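Odville reserva verba para vedação e drenagem de cemitérios municipais

Proposta orçamental prevê intervenção em 19 recintos; obras deverão arrancar em dezembro

22 Oct 2025

O executivo municipal de Odville incluiu na proposta de orçamento para o próximo exercício uma dotação de 12 milhões destinada à reparação de muros, à drenagem superficial e à regularização cadastral dos cemitérios sob gestão pública. A verba, inscrita no capítulo de despesas de capital, abrange 19 recintos distribuídos pelas zonas de Clidton, Guswood e Thân, além da sede do concelho.

A proposta foi apresentada pela vereadora das Finanças, Melahat Kırmızıgül, e segue agora para apreciação na especialidade. Segundo o documento, a despesa será executada em duas fases. A primeira corresponde aos recintos com muro em risco de derrocada ou sem delimitação física contínua. A segunda cobre os trabalhos de drenagem e a substituição de portões.

O financiamento provém de duas origens. A maior parcela resulta da reafetação de saldos não executados do programa de arruamentos, encerrado no exercício anterior. A parte restante será coberta por receitas próprias, incluindo as taxas de concessão de sepulturas e jazigos, cuja tabela não sofre alteração. A proposta exclui o recurso a empréstimo bancário.

De acordo com a nota técnica anexa, assinada pelo diretor de Obras, Kuo-hua Tsao, a ordem das intervenções foi fixada por uma matriz de quatro critérios: estado estrutural do muro, cota do terreno em relação à via pública, registo de inundações e situação jurídica da parcela. Os recintos com pontuação mais elevada situam-se em Guswood, onde o escoamento das águas pluviais é feito por valas abertas sem revestimento.

A nota especifica muros de alvenaria de pedra nos recintos anteriores à rede viária atual e painéis pré-fabricados nos restantes. A altura de referência é de dois metros, salvo quando o plano de pormenor determine outro valor. As fundações deverão respeitar um afastamento mínimo em relação às sepulturas existentes, a confirmar em levantamento topográfico prévio.

O levantamento constitui, aliás, uma das rubricas autónomas da dotação. Em 10 dos recintos não existe planta atualizada e os limites inscritos no registo predial divergem dos que constam do cadastro municipal. Nestes casos, a adjudicação da empreitada fica condicionada à conclusão do processo de retificação – procedimento que, pelos prazos legais em vigor, pode demorar cerca de 15 semanas.

Os proprietários confinantes serão notificados por carta registada e poderão apresentar reclamação junto dos serviços de cadastro. A reclamação suspende os trabalhos apenas no troço de muro em causa. Quando se confirme a ocupação de terreno municipal, a regularização será feita por acordo ou, na falta deste, por via judicial.

A oposição manifestou reservas quanto ao calendário. Aarti Nigam, eleita por Clidton, considerou que a abertura simultânea de vários procedimentos excede a capacidade da divisão de contratação e pediu a apresentação de um cronograma por recinto. Requereu ainda que a manutenção dos muros, após a receção definitiva das obras, passe a constar de rubrica própria de despesa corrente. 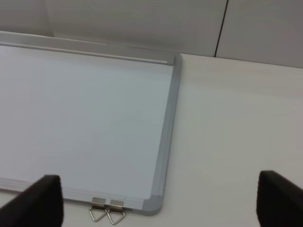 Na resposta, Melahat Kırmızıgül indicou que o cronograma será anexado à versão final e que a contratação será organizada em três lotes geográficos. O lote de Thân avança em primeiro lugar, por não ter processos de retificação pendentes. Os lotes de Clidton e Guswood serão lançados após a validação dos levantamentos.

A fiscalização ficará a cargo da divisão de Obras, com relatórios trimestrais de execução física e financeira. Mahnaz Jafarzadeh, responsável pela auditoria interna, recomendou em parecer que os pagamentos sejam efetuados por auto de medição e que os trabalhos a mais dependam de autorização expressa do executivo. As duas recomendações foram acolhidas na redação atual.

O parecer assinala também a ausência de norma sobre o acesso do público durante as obras. O texto foi entretanto alterado: os recintos manterão o horário habitual, com encerramento parcial dos talhões contíguos às frentes de trabalho. Os funerais têm precedência sobre qualquer operação com maquinaria pesada, que deverá ser interrompida durante a cerimónia.

A discussão na especialidade decorre nas próximas sessões. Caso a proposta seja aprovada sem alterações à dotação, o concurso do primeiro lote será publicado de imediato e a consignação da obra poderá ocorrer em dezembro. As propostas de alteração devem dar entrada nos serviços da assembleia até ao final do período de consulta, acompanhadas da indicação da contrapartida orçamental.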